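Progress report no. 3, November
To: Ursina Schwaiger
From: Ngaio McKinnon
Project: Quinlan (small parts handling, simulated and real examples)

Hi Ursina,

You asked for something you could read over a cup of coffee, so I've kept the tables in the shared folder and I'll just tell you how it's going. The short version is that we're a bit behind on quantity, well ahead on quality, and I'd like to move a little money around before the winter break. Details on that near the end.

Where we are with the examples

We now have 335 simulated episodes that passed review. By an episode I mean one full attempt by an operator at one task, start to finish, with the arm's movements and the wrist camera recorded together. The plan you signed had us further along by now, and I'm not going to dress that up. What slowed us down was our own review rule. Back in the summer we were accepting nearly everything, and when Saskia Lowther went back through the old batch she found a lot of episodes where the operator had dithered over the parts for ages before committing to one. The learning system picks that up beautifully, I'm sorry to say. We had a policy that hovered. It would come down over the table, stop, think about its life, and go back up again.

So we threw out most of that batch and started over with a stricter rule: if the operator changes their mind about which part they're going for, the episode goes in the reject pile, even if the part ends up in the right place. Painful for a couple of weeks, but the new policy goes straight down and makes its choice. It misses plenty, but it commits, and a miss is much easier to work on than a hover.

The task list

We're running 18 tasks in the simulator at the moment, all of them on the small parts table. Most are pick-and-place with a bolt or a rod, and the rest involve sorting or lining things up. Bronwyn Cosgrove wrote the task cards and she's done a lovely job of making them sound like something a person would say ("put the ring by the tray" instead of a string of part codes). We did have a long argument over whether "by" is too vague. Bronwyn won. Operators each read it a little differently, and we want that spread in the data.

The ring tasks are still our worst. It's so small in the wrist view that it's only a handful of pixels until the gripper is nearly on top of it, and by then the fingers are in the way of half of what you'd want to see. Kristof De Haan tried a higher camera resolution and it helped, but every episode took so much longer to render that we lost the evening slots. We've gone back to the old setting for now. He has an idea about rendering at the low setting while the operator works and then re-rendering the good episodes at the higher one overnight, and I've told him to try it on one task first.

Scene variation

This is the part I'm happiest with. In the last report I said all our scenes looked alike and that I was worried about it. Kristof has now got the layout generator working, so parts land at different angles and distances each time, the lighting moves, and the shadows on the work surface come and go. The first few days were a mess (parts half sunk into the table, one rod standing bolt upright on its end for an entire session) and then he fixed the settling step and it's been fine since.

We also stopped tidying the layouts by hand. I'd been nudging things apart so the operators could reach them, and Saskia pointed out that I was teaching the system that the world is neat. Fair enough! My hands are off it now.

Operators

We have four trained operators sharing the two Stolar desks, mostly in the mornings. A session is 20 minutes and then a break, and we hold to that even when someone's on a roll. The wrist controllers are comfortable enough but concentration goes quickly, and the reject rate climbs if we stretch it. Wednesday afternoons are for review, with everybody in the room and the rejects up on the big screen. I thought people would hate it. They've started requesting their own worst ones.

One thing I want to flag: two of the four are on contracts that end with the year. Training a new operator takes longer than I'd allowed for in the budget, mostly because the first few days of anyone's work go straight into the reject pile. I'd much rather keep the people we've got.

The real arm

The Flulleo bench is set up and calibrated, and we've run a first small set of real episodes on it, 24 in all, only to check that the recording format matches the simulator's. It does, apart from a time stamp mismatch that Bronwyn tracked down to a clock setting. No training on the real episodes yet. I'd like a proper batch before we mix the two, and I don't want to judge how well the simulated work carries over on so little.

The Flultow converter, which we'd planned to use for turning both sets into one format, turned out slower than I'd like on long episodes. It does work. We're running it at night and living with it.

What I'm asking for

Could we move the unspent travel money into operator hours? It would let me extend both contracts to the end of March — that's really the whole request. Saskia has put the figures in the shared folder under "hours." If the answer is no, I'd cut the task list before I'd loosen the review rule, and I'd start with the lining-up tasks.

Next up

Kristof's overnight re-rendering on one of the ring tasks. A fresh training run on the accepted episodes, with the summer batch left out entirely. More real episodes on the bench, starting with the rod, as it's the part everyone finds easiest. And Bronwyn is writing a second set of task cards in which the orange tray isn't always the destination, because right now the policy seems to think everything in life belongs in or near that tray.

Call me any time, mornings are noisy but I'll pick up.

Ngaio 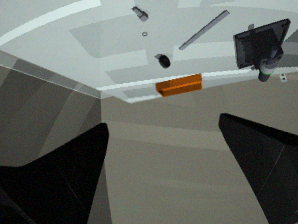 Small parts table in the simulator, gripper open, with the orange tray and loose parts ahead.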